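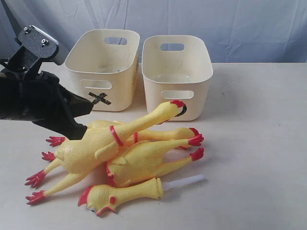
夹爪伸向四只橡胶鸡,后方是两只米白色塑料筐。

“先别看成功率。”奥维迪乌·阿尔德莱亚努(Ovidiu Ardeleanu)把笔记本屏幕往我这边转了转,“先看分母。”

分母是329。他的小组在Diltholm实验室里让机械臂把橡胶鸡分拣进筐,算下来有329次有效尝试,其中264次被记为成功,折合八成出头。论文初稿一月挂出来,摘要写的是“在可变形物体的杂乱堆叠中实现稳健抓取”。我去之前把“稳健”两个字圈了起来。

我问他,剩下的六十五次是怎么失败的。

“大部分是一次带起两只,”他说,“脖子太长,腿也长,互相勾着。策略以为自己抓的是一只,提起来才发现不对。也有抓空的,少一些。”

那么带起两只、最后两只都掉进了同一个筐,算什么?他停了一下。“初稿里算成功,如果目标那只进对了筐。萨奥达不同意。”

萨奥达·苏布拉马尼亚姆(Saodah Subramaniam)在组里负责评测,坐在隔壁房间。她的说法比他直接得多:“分拣任务,多放一只进去就是错的。工厂里没有人会说,对的那只在里面,所以没关系。”她按自己的标准重新标了一遍录像,结果不肯给我,说要等第二位标注者做完。“我一个人的数不比他一个人的数更可信。”

他们的方法本身不复杂。模型先用遥操作示范训练,再让它自己执行,由人在出错的时刻接管几秒,接管片段加倍权重后送回去继续训练。这类做法近几年并不少见,小组的新意在于接管时机:操作员不等夹爪犯错,只要预测的抓取点在连续几帧里来回跳,系统就提示人介入。阿尔德莱亚努认为,这样收集的纠正数据更“值钱”。

值多少钱,论文里有一张图。横轴是接管片段的数量,到100条左右曲线开始变平。我问他为什么没有一条对照曲线,用同样数量的普通示范,而不是纠正片段。

“有,在附录。”

附录里那条对照线只跑了2个随机种子。

“对,”他说,“这是个弱点。审稿人要是问,我们会补。”我说现在就是我在问。他笑了,说机械臂的时间要排队,Ninwood项目那边占着上午。

瓦伦丁·胡萨尔(Valentin Husar)给我放了几段执行录像。夹爪指头外面包着黑色织物,这一点正文只用一句话带过,我觉得分量给轻了。换上包布之前,同一个策略抓橡胶表面时表现如何?“差,”胡萨尔说,“差很多。橡胶会粘一下再滑开,抓取点就偏了。”差多少,没有系统测过。也就是说,读者看到的进步里,有一部分可能来自一层布。他没有反驳,只说包布是在正式评测开始前换的,两组条件都用同一副手指,比较仍然公平。内部比较确实公平,可摘要里拿来对比的Pereyra基线是别人的硬件、别人的手指,那就是另一回事了。

泛化的问题我问了三遍,每次得到的回答都略有不同。第一遍,阿尔德莱亚努说方法“原则上不依赖物体类别”。第二遍他说,他们试过几种软玩具,“还可以”。第三遍,我请他说出训练之后没有再调过任何参数就直接测过的物体,他想了想,说:“严格讲,没有。”

“那‘可变形物体’这个词是不是大了点?”

“标题总要让人看懂。”

“‘橡胶鸡’也看得懂。”

他承认内部有人提过这个标题,后来没有采用。

我还问了初始摆放。每一轮开始时由操作员把鸡堆好,要求是“随意”。苏布拉马尼亚姆对这两个字意见很大。她说,人连续摆一下午,手上会有习惯,头朝哪边、谁压着谁,慢慢就固定下来了,操作员又恰好知道哪种堆法机器抓得好。她主张提前生成摆放图,由不参与训练的人照图来摆。第二轮评测会这样做。第一轮,也就是论文里的那一轮,没有。

对这份工作,我并不觉得可以一笔勾掉。提示人介入的那套判据写得清楚,阈值也给全了,别的实验室要复现不难,这在同类论文里已经算好的。录像连着放,失败的也在里面,没有剪。Caltolley的一个小组据说正在自己的设备上试,阿尔德莱亚努说他们还没有给他结果,“好的坏的都没有”。

临走前我问他,如果新的标注标准和新的摆放方式一起用上,他估计数字会落到哪里。

“会低。”他说。

低多少?

“我希望七成以上。萨奥达跟我打赌说到不了。”他去隔壁问她赌注是什么,她头也没抬,说等第二位标注者交了表再谈。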